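검색어를 입력하세요 검색

Dellstead 2층 공용실 비품 갤러리: 테이블과 의자 배치

2024년 1월 2일 기준 기록. 공용실의 가구와 소형 비품을 구역별로 정리하였다. 관리번호는 1157이며, 다음 갱신은 5월로 예정되어 있다. 치수와 구매 내역은 Useck 대장을 따르고 이 페이지에는 적지 않는다.
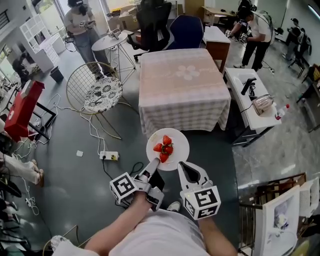

식탁보는 Flusemdale에서 납품받은 사각 테이블용 규격품으로, 세탁 후 수축률은 거의 8%이다. 이 때문에 재단 시 각 변에 12cm의 여유를 둔다. 무늬는 분홍색과 흰색 체크이고 중앙에 큰 흰 꽃이 인쇄되어 있어, 꽃의 중심을 상판 중심에 맞추면 네 변의 늘어짐이 같아진다. 딸기처럼 물이 드는 과일은 흰 원형 접시에 담아 낸다. 꼭지가 달린 채로 접시 가운데에 모아 두면 이동 중에 굴러 떨어지는 일이 적다. 얼룩이 생기면 28도 이하의 물로 먼저 헹군 다음 중성세제를 쓴다.

의자: 테이블 뒤쪽에 검은색 사무용 의자와 남색 의자. 왼쪽은 금색 와이어 프레임 의자이며, 흰 원형 방석에 검은 원형 무늬가 인쇄되어 있다. 방석은 분리 세탁 대상이고, 프레임은 마른 천으로만 닦는다.

보조 가구: 흰 원형 사이드 테이블, 흰 큐브형 선반. 안쪽 책상은 상판이 흰색이고 측면은 목재이다. 선반은 Du 규격의 수납함과 호환된다.

긴 흰색 벤치: 은색 토스터와 빨간 뚜껑의 플라스틱병. 토스터의 빵 부스러기 받침은 사용한 날마다 비우고, 본체가 식은 뒤에 덮개를 씌운다.

바닥: 짙은 회색. 금색 의자 앞에 흰색 멀티탭이 있다. 의자를 옮길 때는 다리가 케이블을 누르지 않도록 들어서 이동한다. 작은 검은색 휴지통의 위치는 왼쪽 벽 근처이다.

배치를 변경한 경우 변경 전 위치를 대장 비고란에 기입할 것.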